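# The Small Hours on Berent Hill

*An overnight radio show for people who are up anyway*

At ten minutes to midnight the lights on the second floor of the old Jääskeläinen building go down to one desk lamp, and Sarita Tomar takes off her shoes. She does this every night she's on the air. The studio floor creaks under heels, and the microphone hears everything: the pages, the kettle, the gulls on the roof if it's been a warm day and they're still fussing. Then she puts on a record, usually something with a slow piano in it, and says good evening to Estport.

I first heard her show in a rental car, lost, on the coast road with a dead phone. I'd been turning the dial for anything with a voice. What I got was a woman reading aloud, with great care, the full instructions for pruning a gooseberry bush. A listener had asked for it. She read the whole thing, thanked the listener, and played a Finnish tango. I pulled over by a boat ramp and sat there until two in the morning, and I've been trying to write about it ever since.

The show is called *Harbor Lamp*. It runs from midnight to five, and it has no ads, no news on the hour and no guests who are there to sell a book. It does have the tide times, which are read twice. It has a lot of music and a lot of mail. And it has an audience of 4,000, in a town and a scatter of islands where most of the houses go dark by ten. Think about that! That's a good part of the county lying there in the dark listening to one person talk about gooseberries.

## A hardware store with an antenna

The station started in the back room of Jääskeläinen, a hardware store that sold rope, paint, stove parts and, for one odd decade, accordions. Tapio Räsänen worked the counter there as a young man. He had a gift for fixing sets that other people had given up on, and customers would leave their radios with him on the way to the ferry and pick them up on the way back. Somewhere in there he decided that it was silly to fix so many radios in a town that couldn't get a decent signal after sunset.

"We had one station, and it belonged to the city," he told me. "It gave us the traffic. We had a bridge and a truck."

He's retired now and lives in a yellow house below the hill, with the first transmitter in his front hall where other people would have a coat rack. It's the size of a bread box and put out 30 watts, which is less than the bulb in his porch light. He patted it while we talked. On a clear winter night, he said, with the antenna wire strung from the store's chimney to a neighbor's flagpole, they got mail from as far off as Stevness, on the other side of the sound. He still has that first postcard. It says, in full, "You are coming in very well. Please play something faster." 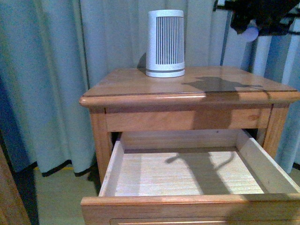

The move up to Berent Hill changed everything. The hill isn't much to look at, a hump of rock and heather behind the school, but it has a clean line out over the water, and once the mast was up there the station could reach every inhabited island in the sound and a few that only have sheep. The studio stayed downtown, over the store. The link between the two is a small dish on the store's roof that gets knocked a hair out of line in every big storm, and then Esko Ojala goes up and nudges it back.

Ojala is the engineer, the only one, and I loved spending time with him. He talks about radio waves the way some people talk about trout. He explained to me, with a saucer and a spoon, why the old AM stations carry farther after dark, how the upper layers of the air settle when the sun is off them and start to act like a mirror. Harbor Lamp is on FM these days, so that doesn't help it one bit, but he keeps an AM set going on his workbench for his own enjoyment. When I visited he had it tuned to some faraway station, full of hiss, with a man reading what sounded like crop prices. Neither of us knew the language. We listened to the whole report.

There are 105 steps cut into the rock on the steep side of Berent Hill, and Ojala takes them with a toolbox in each hand. I took them with a notebook and had to sit down. At the top is a concrete hut with a steel door, warm inside from the equipment, and a guest book. A guest book! Hikers sign it in summer when they find him working with the door open. Somebody named only "R." has signed it every August for as long as there's been a book, and always writes the same word, "Still."

## Who's listening

Radio people will tell you that the overnight shift is where you put the beginners and the ones you'd like to see quit. Tomar asked for it. She'd done mornings at a bigger station down the coast for years, with a partner and a sound-effects board, and she was good at it and tired to the bone. She came to Estport for a long vacation, heard a tape loop of harp music running in the empty overnight slot, walked up to the second floor and asked if they wanted a person there.

"In the morning, people are getting ready to leave you," she said. "They've got one shoe on. At three o'clock they aren't going anywhere."

The people who aren't going anywhere are a wonderful bunch. Spyros Economou starts his ovens at half past one, and the radio on the flour shelf of his bakery has been tuned to the show for so long that the dial is stuck with dough. He phones in most nights. He never wants to be on the air; he just wants to give his opinion of the last song, and Tomar takes the call during the next one with the receiver tucked under her chin. By the time he hangs up the first rye loaves are out. He let me stand in the doorway at a quarter to three with the back door open and the radio going. The smell, the heat, a slow waltz coming out of a speaker white with flour: I'd have signed a lease on the spot.
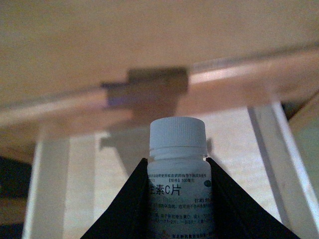

There are the ferry crews, who tie up at Stevness overnight and play cards. There are nurses at the county hospital, new parents, a lighthouse keeper's widow who has moved into town and says the quiet there is the wrong kind. There's a whole group of long-distance truckers who lose the signal at the county line and complain about it in writing. And there are a great many people who are simply awake. They've tried the warm milk and the breathing. They've turned the clock to the wall. Tomar doesn't give them advice about it, ever, and I think it's one of the smartest choices she makes. She has a rule that the word "insomnia" isn't said on the show. She says "those of us who are up."

Orvokki Laaksonen is one of those who are up. She's a retired math teacher with a laugh you can hear from the street, and she has slept in two pieces since she was a girl: bed at nine, up at one, back down at four. For years she thought something was wrong with her. Then she read that plenty of people in Europe used to do the same thing, before gas lamps and factory hours, and that they had a name for it, first sleep and second sleep. They got up in between and mended things, said prayers, visited the neighbors. She was delighted. She called the show that very night and told everybody.

That call is famous in Estport. The mail it brought in filled a fish crate. Tomar read from it for weeks, and out of it grew the part of the program I'd drive back for tomorrow, the hour between two and three, which they call the Mending.

## The Mending

The idea couldn't be simpler. You write or call and say what you're doing at that hour, with your hands. Tomar reads it out. There's no prize and no theme. One man is tying flies. A woman out on the islands is taking apart a clock, and she's asked for no one to speak to her until she's found the spring. Two sisters in different towns are shelling the same sack of beans, half each, and racing. Someone is polishing the brass on a boat that hasn't been in the water for years. Laaksonen darns socks, and she does it beautifully, in colors that don't match on purpose.

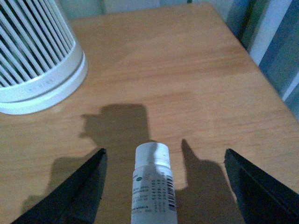 Between the letters there's music, and it's good music, chosen with a real ear. Old dance bands, choir pieces, a bit of desert guitar, a harmonium record that Ojala found in the store's basement behind a pallet of drain covers. Tomar never fades a song early. If it's nine minutes long, you get nine minutes, and you hear the needle come up at the end.

She saves everything people send. The letters live in a filing cabinet left over from the hardware business, in drawers that still say HINGES and PIPE FITTINGS. Last winter alone brought 409 of them, and that's without the phone messages. I spent an afternoon with the HINGES drawer and hardly moved. Some are a line long. One goes on for eleven pages about the right way to sharpen a scythe and then, in the last paragraph, mentions that the writer has become a grandfather.

I asked Tomar if she worried about streaming, and phones, and all the things that are supposed to have finished off local radio. She was eating one of Economou's rolls and took her time. She said the show does go out online now, and she's happy about it, and there's a man in New Zealand who has it on with his lunch. But she reads the tide times for Estport either way. 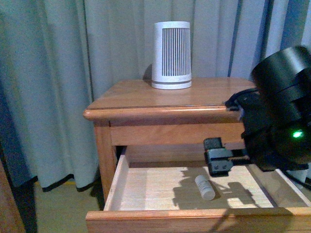 *Bedside, with the top drawer open and an air purifier on the tabletop.*

On my last night I stayed in a room over the chandlery, with the window up and a borrowed radio on the sill. I'd meant to get some sleep before the early ferry. At midnight the piano started, and she said good evening, and then she read the tides, high water at 3:40, and told the crews at Stevness that there was fog on the way and they'd want their good gloves.

At twenty past two she read a note from a visitor who was sewing a button on a coat, badly, by the light of a street lamp. That was me. I'd dropped it in the mail slot on my way back from supper. She said she hoped I was using a double thread.

I wasn't. I cut it off and started over, and across the harbor, the lights were on at the bakery.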